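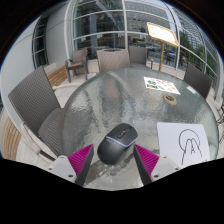

Forums > Work and Wages > Machines on the Job

gradbridge_lil
We've had the ordering screens at our café since May and I do miss the chat, I really do. Seventy covers at lunch and I hardly learn a name now! Feet are better, mind.

Telmo Urquijo
Sorry, I can't agree, Lil love. At Casado we went from 9 on the floor to 6, and those six carry everything the screens can't: spills, prams, the gentleman who wants his egg done twice. Your feet may be better, mine aren't.

monent_nights
Did they cut hours or people, Telmo?

Telmo Urquijo
People. Hours went up.

gradbridge_lil
Oh, that's rotten. Ours kept everyone on, so I'll own I've been lucky (and I got my evenings back).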